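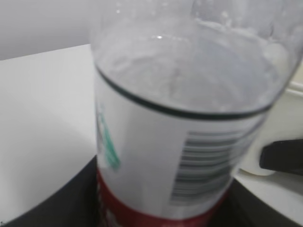
Photo: Urier

Print | E-mail

The first thing the Esum arm did in our kitchen was go and fetch a bottle. It took its time. The arm came down, stopped, moved a little to the left and stopped again, as a person does when looking for glasses on a night table. Then it closed its fingers, and I put down my coffee to watch properly.

Esum is a table-top arm sold as a kit by Urier, a small company in Lanerano. The price is $2,064, and for this you receive the arm, a two-finger gripper, a wrist camera and a printed manual of 40 pages. I built mine in 5 hours. The manual promises less, but I am slow with small screws, and the cable for the wrist has to pass through a hole that was clearly made for thinner hands.

The wrist camera is the best part of the kit. It sees the object from very near, so that a plain plastic bottle with a barcode and a red band on its label fills most of the view. This closeness has a price. When the arm moves, the bars of the code smear and cannot be read, and clear plastic is difficult for any camera. Urier advises to teach the arm with the label side facing it, and in my tests this helped very much.

Teaching is done by hand. You hold the arm, guide it through the movement, and press a button at each point you want it to remember. After two evenings mine could sort bottles from cartons – not quickly, but without my help.

The closest rival is the Bastos, which is faster and has a stronger grip. It also makes more noise, and its software asks for a paid account after the first year. For a flat with thin walls I would choose the Esum.

Orders placed now will be delivered in January. Spare fingers for the gripper are sold separately, and I would add a pair to the order.

Print | E-mail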